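Workshop Tips: Sharing a Bench With the Arm
by Inese Jaunzems

A few of you at Stutdale wrote to ask how we've been getting along since the arm came to the repair bench, and whether I had any tips for people who are about to get one at work. I do, and I'm afraid I have more than will fit on one page, but let's start with the everyday ones.

Wear sleeves that fit close at the wrist. I used to work in a big floppy cardigan (my husband says I still look undressed without it), and it had to go, because loose cuffs catch on everything. Take off bracelets too, and tie your hair back.

Keep your fingers soft when you hand something over. People new to it tend to grip hard and push, and then the person and the arm are both fighting over the same little part. Hold it lightly, let the fingers close, and only then let go. 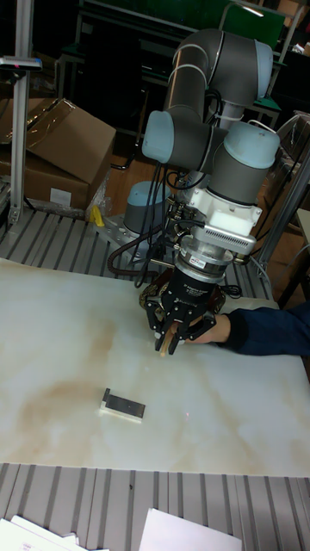
Talk out loud, even if it feels silly! At the Orer shop they say "mine" and "yours" as a piece changes hands, and we borrowed that from them in June. It keeps a second person at the bench from reaching in at the same moment, and after a couple of weeks you stop noticing you're doing it.

Clean the tabletop at the end of the shift with a barely damp cloth, then a dry one. Old stains in a pale top may never come out, and I've stopped scrubbing at ours. Grit is the thing to go after. Keep your job sheets on the near side of the bench, where you can read them without leaning over the work.

Practice on something plain before you bring out anything fancy. Old clocks and frames with lots of curly trim are hard to hold in a steady way, so find the flattest, strongest edges with your own fingertips first and keep well clear of any glass.

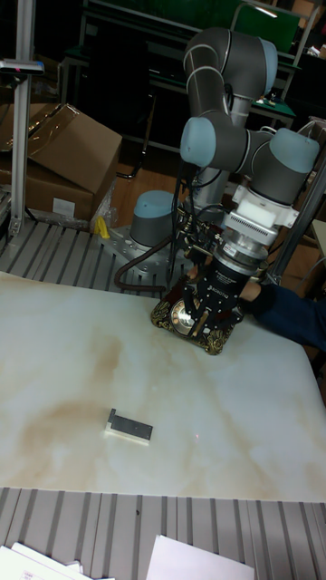
Now, about the people, which is what most of you really wanted to know. The holding used to be my least favorite part of the day, and my thumbs ached by lunch. These days I do less holding and more looking, and I find I like the looking very much. Tạ was worried he'd lose his place at the bench, and he spends his mornings teaching positions to the arm and his afternoons on hand finishing, same as before. We did ask Borkis for 2 extra short breaks, as watching closely tires you in a different way, and I'd suggest asking for those early on, while everybody is still working out the schedule.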